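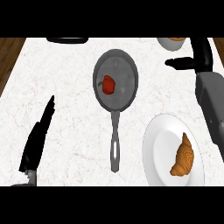
**Ticket 293: order confirmations arriving twice, or not arriving**

Status: open (was closed, reopened by me)
Affects: Lirero shop, cookware and kitchen linens
Date opened: Thursday, February 8, 2024

**What we see**

Customers who check out as guests get two confirmation emails, 16 minutes apart. Customers with an account sometimes get none. Orders themselves are fine in the back office and stock goes down by the right amount.

**What Nellex support told us**

First reply: clear the cache. Did it. No change.

Second reply: the duplicates are "most likely on the recipient's side." I don't buy this. I placed four test orders to mailboxes with three different providers and got doubles on every guest order. The message IDs differ, so these were sent twice. Headers attached to the ticket.

Third reply: we may have gone over the plan limit of 3,000 messages a month. Our January total is well under that, and their own dashboard says so.

**Tried so far**

1. Turned off the Miltton newsletter plugin. Doubles continued.
2. Turned it back on, removed its "order placed" trigger. One clean order, then doubles again. I would not call that a fix, though the plugin's changelog does.
3. Switched the mail queue from the Jitaru relay to the built-in one. Account orders got their emails. Guest orders still doubled.
4. Switched back to Jitaru. Account emails still arriving, which I can't explain and don't trust.

**Where I think it is**

Two problems, probably. The missing emails look like a stuck queue that got flushed when I changed relays. The doubles look like a retry job that never hears back from the first send.

Nellex has marked this resolved as of their last message. Please leave it open until somebody can show me the retry log for a guest order.

**Next**

- Ask Nellex again for the retry log
- Guest test order with retries set to 0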